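Inna Kravets lleva 44 visitas guiadas en el taller de Stonda en Palma y sigue empezando por el banco de herramientas. «La gente quiere ver cómo trabajan los brazos. Los números los dejo para luego», dice.

El robot, un Movus, ensaya tareas de orden: coger un destornillador, devolverlo a su sitio. En marzo hizo 637 intentos. «De esos repetimos 108, por la luz», explica Kravets.

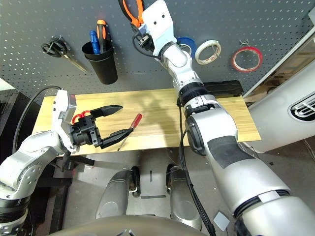 El robot, con la pinza abierta junto al destornillador rojo. Taller de Stonda, Palma.

¿Lo más difícil? «Los mangos. Cada uno pide un agarre distinto». La próxima demostración será en Provholm, con el mismo panel y otra mesa.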